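¿Cuántas demostraciones hacen falta para montar piezas en un PC?

Jallau
Buenas, a ver si alguien me orienta. Estoy grabando demostraciones teleoperadas para que un brazo aprenda a montar componentes en una torre tumbada: procesador, memoria y disco duro. Llevo 80 episodios y la política entrenada llega bien hasta la placa, pero en cuanto toca encajar algo duda y se queda temblando encima – da hasta pena verla.
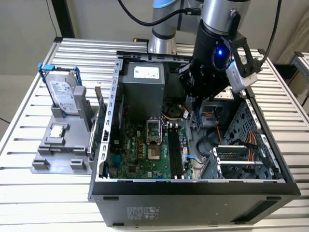 Siempre dejo la caja en el mismo sitio y grabo a 14 episodios por hora. ¿Sigo acumulando o estoy grabando mal? El domingo tengo otra sesión larga y no quiero tirarla.

Sterar
A mí me pasó igualito con la memoria. Con 135 episodios seguía fallando, porque todos eran casi calcados. Mueve la caja unos centímetros y gírala un poco entre toma y toma, y graba también correcciones: te acercas torcido a propósito, paras, recolocas y sigues. Con eso mejoré más que con todo lo anterior. Y si dudas tú con el mando, repite la toma, que el modelo copia las dudas que da gusto.

Lo otro es la cámara de la muñeca. Mira que se vean a la vez el canto del módulo y las ranuras justo antes de bajar – si los dedos te tapan eso, normal que se pierda.

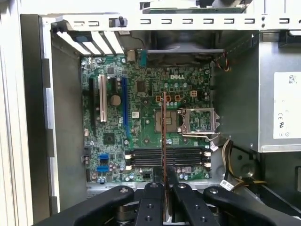
Tarjeta en la pinza, sobre las ranuras de memoria de la placa.

Yo separaría además cada pieza en su propia tarea. Mezclarlo todo al principio me dio 4 semanas de disgustos.

Vlachou
Más datos y ya está. Yo no tocaría nada.

Bueno, revisa que las dos cámaras vayan sincronizadas, que a mí eso me fastidió un lote entero.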